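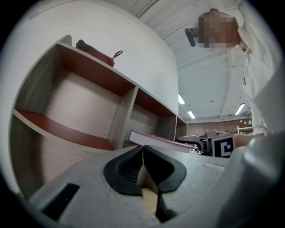

The Pladum grip slip fault was a defect in the Pladum, a hand-held two-finger gripper made by Hegarty and used to record demonstrations for training robot arms. The fault caused the fingers to lose holding force while the control software went on reporting a firm grasp. It was first logged in April at the Skoslow test site, during a shelf-stocking project called Plomis, and led to the withdrawal of the first production batch.

Background

In the Plomis project, operators carried grippers by hand and used them to pick up household goods and place them in shelving units. The recorded finger positions and hand movements were then used to train a robot arm fitted with the same type of fingers. Goods included boxes, pouches, small parts and books. The project planned to collect 2,000 recordings before moving to unattended runs.

The fault

Each finger of the Pladum is driven through a short toothed belt. The belt tension was set at the factory by a single screw with no locking compound. After repeated use the screw backed out and the belt began to skip under load. The position sensor was mounted on the motor side of the belt, so a skipped tooth did not show in the data. The software recorded closed fingers when they had opened by several millimeters.

Flat, heavy items were affected most. A book held upright by its lower edge puts a turning load on the fingers, and a small loss of force is enough to let it tip. 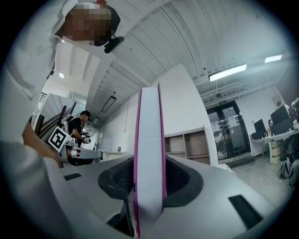 A book held upright in a hand-held gripper during shelf work.

Discovery

Operators at Skoslow had reported dropped items for several weeks, and the drops were put down to worn finger pads. New pads made no difference. The cause was found after an arm trained on the recordings released a hardcover book above a walkway. The book fell beside a technician, who was not hurt. A check of 100 recordings against video showed 20 in which the stated finger position did not match the real one.

Response

Hegarty withdrew 375 units. Returned grippers were given a thread-locked tension screw and a second sensor on the finger side of the belt. The software was changed to stop recording when the two sensors disagreed.

At Skoslow, recordings made with the affected units were removed from the training set. Arms were limited to half speed until retraining was complete, and a marked keep-out area was added below the upper shelves. The site also began a daily pull test, in which a weighted block is held for one minute before the first session.

See also

Belt drive
Gripper (robotics)
Sensor redundancy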